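The Long Life of a String
Restringing pearls is slow work, and the small shops that still do it have more of it than they can handle
By Sarmīte Zariņš
7 June 2025
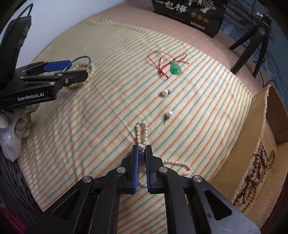
The silk inside a necklace wears out long before the pearls do. Most people who own a strand don't know this until it breaks at a wedding or in a parking lot, and they end up on their hands and knees with a flashlight.

Müzeyyen Kılıçarslan has been repairing necklaces in Ornwood for 19 years. Her shop is on the second floor above a shoe store, and customers ring a bell at the street door and wait for her to come down. She doesn't advertise. Jewelers in Ornwood and Treltby send her their restringing because they no longer have anyone on staff who can do it.

"They used to have a woman in the back room," she says. "She retired, and they put a coffee machine where her table was."

A strand comes to her in an envelope with a name and a phone number on it. The first job is to look at the clasp, which is often in worse shape than the silk. A weak spring or a bent tongue has to be dealt with before anything else. Then she lays the necklace out on a grooved board and cuts it apart from one end, moving each pearl into the groove in the order it came off. Order matters most on a graduated strand, where the pearls get larger toward the center, but she keeps it on an even one too. Pearls that have sat side by side for decades have usually been matched by eye, and a change in the order can show.

Washing comes next. She uses lukewarm water, a drop of mild soap and a soft cloth, and leaves the pearls overnight on a towel. Old silk holds skin oil, perfume and hair spray, and some of that works its way into the drill holes. A pearl that looks yellow around the hole can sometimes be improved a little. A pearl that has turned yellow all the way through can't be, and she tells people so on the phone before she starts.

The stringing itself is done with a doubled silk thread and a fine wire needle. After each pearl she ties a knot and pushes it down tight against the hole. The knots keep the pearls from rubbing against each other, and if the thread snaps, only one pearl can come off. They also give the strand its drape. Knots tied too loose leave gaps of bare thread, and the necklace stretches within a year. Knots tied too tight make it stiff, so that it stands away from the neck in little corners.

Near the clasp she threads the silk through a short coil of very thin metal wire called French wire, or gimp. It covers the thread where it loops through the ring and takes the wear. Cheap repairs leave it out. She can spot one of those from across the table.

An ordinary necklace takes her most of a morning. A long rope takes a full day, and she won't do one on a day when she has other appointments. The longest she has worked on had more than 200 pearls and belonged to a retired singer from Paisan, who came to collect it by bus and wore it home under her coat.

How often a strand needs this depends on how it is worn. Someone who puts on her pearls every day should bring them in every year or two. Worn a few times a year, a necklace may go five years or longer. There are simple signs. The silk between the pearls turns gray. The knots begin to slide. If you hold the strand up by the clasp and see thread between the first few pearls, it is time.

Most of the damage she sees comes from storage. People hang pearls on a hook, and the weight pulls on the silk. They seal them in plastic bags, where the air is too dry, or drop them in a box with rings and brooches that scratch the surface. Pearls are soft compared with almost anything else in a jewelry box. She tells customers to lay them flat in a cloth pouch, by themselves, and to wipe them with a dry cotton cloth after wearing. Perfume goes on first and pearls last. They should never go in an ultrasonic cleaner, though she still gets strands that have been through one.

Her materials have become harder to buy. For years she ordered silk from a supplier in Lolwood, on cards, in a range of thicknesses and in white, cream and gray. The supplier closed last October. She drove over in the final week and bought 50 cards of the two sizes she uses most. She has tried synthetic thread, which is stronger and doesn't need replacing as often. Some repairers have switched to it completely. She uses it for heavy stone beads, but for pearls she finds it too springy, and the knots don't sit the way she wants.

She has taught the work to 3 people. One moved away and does repairs from her kitchen. One gave it up when her eyesight changed. The third, a young man who had been making fishing flies since he was a boy, comes in twice a week and now handles most of the bracelets.

"His knots are better than mine were at that stage," Kılıçarslan says. "He's slow, but slow is fine. I tell people two weeks anyway."

On the afternoon I visited, four envelopes were waiting in the tray by the window. One held a child's necklace with a broken clasp and a note asking whether it could be made longer, for the same girl, now grown. Kılıçarslan had found pearls close in size but a shade too pink. She put them back in their drawer, wrote "call mother" on the envelope, and picked up the next one.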